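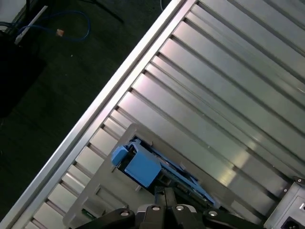
Bienvenue chez Volotum ! Nous sommes un petit atelier qui démonte, trie et remet en circulation du matériel informatique de bureau, et depuis septembre nous le faisons en partie avec un bras robotisé. On nous écrit beaucoup pour savoir combien ça coûte, comment on a choisi, si on referait pareil... alors j'ai fini par mettre tout ça sur cette page, qui devait au départ se contenter de nous présenter.

Je dis « je » parce que c'est moi qui tiens les comptes et qui passe les commandes. J'ai commencé au tournevis, sur une table de cuisine, puis on a pris le local d'Ullolport et les palettes se sont mises à arriver. La dernière grosse reprise, c'était 322 tours de bureau d'un coup (oui, il a fallu pousser les étagères). À ce rythme-là, sortir les disques à la main devient franchement pénible pour les poignets, et c'est là qu'on a ouvert le dossier « robot ».

Au début je regardais surtout le prix du bras. Grosse erreur de débutante ! Le bras, on vous donne un chiffre au téléphone et c'est réglé. Ce qui gonfle le devis, c'est le reste : la pince, la table, les supports pour poser les pièces, les câbles, l'installation électrique, et puis les heures passées à tout régler. Mon premier tableau avait 17 lignes et il en manquait encore, par exemple les pinces de rechange et l'assurance.
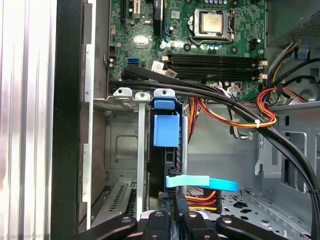

L'autre chose que j'avais sous-estimée, c'est la variété. Un boîtier ne ressemble pas au suivant : les nappes passent devant les disques, le loquet change de côté, un collier de serrage bloque tout. Si vous préparez un achat, prenez vos boîtiers les plus tordus et emmenez-les chez le fournisseur – pas les beaux, les tordus. Chez Skovden, ils ont accepté qu'on débarque un samedi avec deux tours sous le bras, et on a appris plus ce jour-là qu'avec toutes les brochures.

Pour le budget, on a coupé en deux. Une première tranche pour le poste lui-même, une seconde gardée sous clé pour les adaptations. Tout le monde dans l'équipe voulait l'entamer dès la première semaine, j'ai tenu bon et je suis bien contente, parce que les supports de pièces ont été refaits et qu'elle est partie presque entièrement là-dedans.

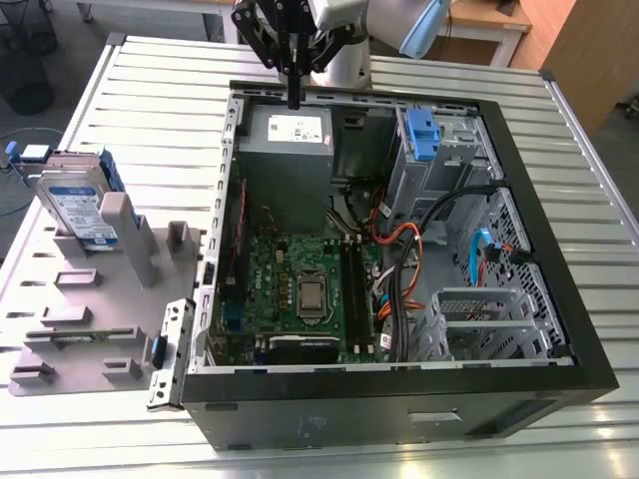

Le poste de démontage : la tour couchée sur la table rainurée, un disque dur debout dans son support gris.

La table rainurée, parlons-en : c'est la dépense que j'ai le plus discutée et celle que je défends le plus aujourd'hui. On visse, on déplace, on recommence, sans percer quoi que ce soit. J'aurais voulu la prendre plus grande. Pour la pince, on a hésité entre acheter et louer, et on a signé une location avec option d'achat (lisez bien les conditions de retour, les nôtres étaient écrites tout petit). Le contrat d'entretien, lui, est chez Kong, séparé du reste, ça me permet de comparer chaque année.

Côté équipe, personne n'a perdu sa place. Le tri, le contrôle, la vente, tout ça reste entre nos mains, et on prévoit des heures de formation dans chaque budget – je les inscris en haut du tableau pour ne pas être tentée de les rogner. 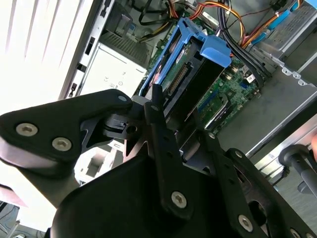
Skovden nous a répété qu'il fallait chiffrer le temps de réglage au même titre que le matériel, et que la plupart des clients l'oublient. J'ai râlé sur le moment, et maintenant je le répète à tous ceux qui m'appellent !

Pour l'an prochain, on réfléchit à un deuxième poste. Rien n'est signé, j'attends encore deux devis et je voudrais d'abord revoir l'arrivée électrique du local. Si vous êtes une école ou un atelier et que vous voulez voir mon tableau, écrivez-moi, je l'envoie volontiers.

Commentaires

Maraudeur_PC
Merci pour la franchise sur les coûts cachés. Vous comptez les supports en investissement ou en consommable ?

Volotum
En investissement la première fois, en consommable ensuite. Notre comptable a un peu soupiré.

Atelier du canal
On est en plein dans le choix location ou achat, je veux bien le tableau !

À lire aussi
Louer ou acheter une pince : nos notes
Préparer une reprise de parc informatique
Ullolport, visite du local
Comment nous confier vos vieilles tours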